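4.3 Opening and breaking down the shipping carton

This section covers the outer carton of the Feslow shelf unit, model 1510, and the smaller printed cartons that hold the Zustberg fittings. Read it through before cutting any tape. Keep all cartons until the parts check in Section 4.4 is finished.

Tools needed: utility knife with a short blade, work gloves, twine or paper tape, one recycling bag for loose scraps.

CAUTION: Set the knife blade to a depth of no more than 10 mm. A longer blade will reach the shelf panels under the top flap.

CAUTION: The outer carton weighs 67 lb when full. Two people are required to lift it or turn it over.

Opening

1. Lay the outer carton flat on the floor with the arrow label facing up. Leave at least 300 mm of clear floor on each side.

2. Cut the tape along the center seam, then along both short ends. Do not cut the side folds.

3. Fold back the four flaps. If a flap is glued, pull it up slowly from one corner.

4. Lift out the printed cartons first and set them aside unopened.

5. Remove the shelf panels one at a time and stand them on their long edges against a wall.

6. Take out the foam corner pieces. Check the recess behind each one for a bag of shelf pins.

NOTE: Units shipped from the Eltska warehouse have the pins taped to the underside of the bottom shelf. The contents are the same.

Opening the printed cartons

7. Find the tuck flap at the narrow end and push it in with a thumb to release the tab.

8. If the tab does not release, tear the carton along one edge. The printed cartons are not needed for returns and may be torn.

9. Empty the contents onto a tray. Keep the fittings for each shelf separate.

NOTE: The printed layer and the brown inner layer may come apart when the board is torn. Small paper flakes will drop from the torn edge. Keep the tray with the fittings away from the work area until the flakes are cleared, as they can lodge in the cam screw heads.

Breaking down

10. Confirm that the parts check in Section 4.4 is complete and that no parts are missing.

11. Remove tape, labels, and plastic windows from all cartons.

12. Open the glued side seam of each carton. On the printed cartons, begin at a corner and pull along the fold line.

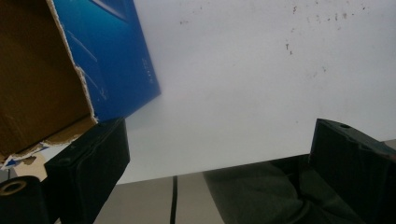 Figure 4-6. Torn carton edge: brown inner face, blue printed face, white paper fibers between.

13. Press each carton flat. Fold any ragged edges inward.

14. Put loose flakes and narrow strips in the recycling bag. Do not leave them in the bundle.

15. Stack the flattened board with the largest piece on the bottom and tie it in both directions. The finished bundle should be about 4 in. thick.

NOTE: Some recycling services require coated or printed board to be bundled apart from plain brown board. Check local rules before tying.

If the unit is to be returned, stop after step 9 and see Section 9, Returns. The Koyama drawer insert ships in its own carton and is covered in Section 6.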